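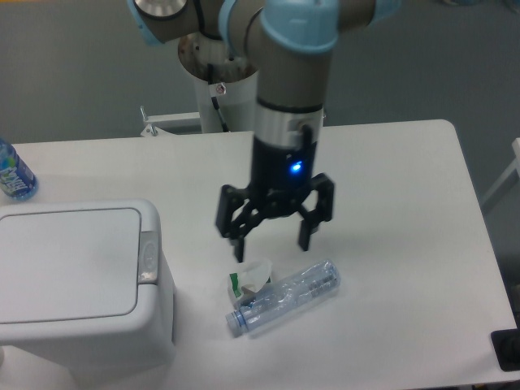 Fadance Build Group: Call for Participants, Winter Round
Posted January 15, 2022

Fadance is a shared workshop in Ulholm with a wood side, a metal side and one room for electronics. The arm build has been going in the electronics room since last fall. The goal is a table-mounted arm that can clear litter off a tabletop and put it in a bin with a lid. We are looking for 5 more people to work on it through the end of February.

What needs doing

The arm moves and the gripper opens and closes on command. The rest is uneven. We need people for the following:

Gripper and grasping. Trying different approach heights and finger openings on light trash: crumpled plastic bottles, used tissue, food wrappers. A bottle lying on its side with a tissue against it is the standard test, and it is harder than one bottle alone.

Bin and lid. The bin is a regular household one with a push button on the right edge of the lid. We want the arm to press the button itself. You would work out where to press, how hard, and what to do when the lid stays shut.

Logging. Every attempt gets written down with the settings used and the result. The target for this round is 2,000 attempts. It is slow work and we would like to split it evenly.
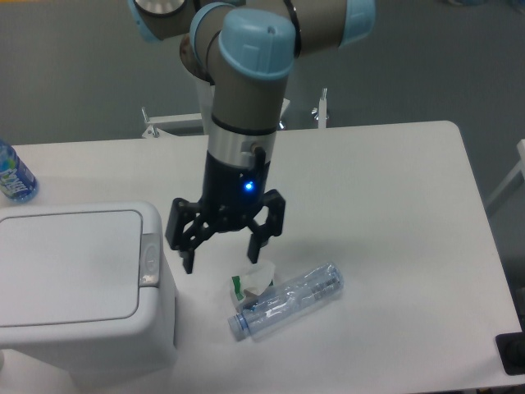
Anozie, from the fall round: I came in with no programming at all and spent most of my time on the log. By the end I was changing the grip settings on my own. Bring a sweater, the room is cold in the evening. And read the old log before your first session, it will save you asking why we stopped using the fast setting.

Who can apply

You do not need an engineering background. You should be comfortable with hand tools and able to follow a written checklist. Some Python helps for grasping but is not needed for the lid or the log. You must be 18 or older.

Time and cost

Sessions run 3 hours, 2 evenings a week. We ask that you make at least one of them. There is no pay. Workshop fees are waived for participants for the length of the round, and parts are covered by the group. Everyone does the safety walkthrough before using the arm, including people who have used one elsewhere.

What you can keep

The code and the log go on the shared drive under the project name, Seltuvow. You may copy both and use them for your own build at home.

How to apply

Leave a note at the Fadance front desk, marked Seltuvow, with your name, a phone number or email, the evenings you can make and which part of the work you want. Two or three lines on something you have built or fixed is enough. We will answer everyone by the first week of February.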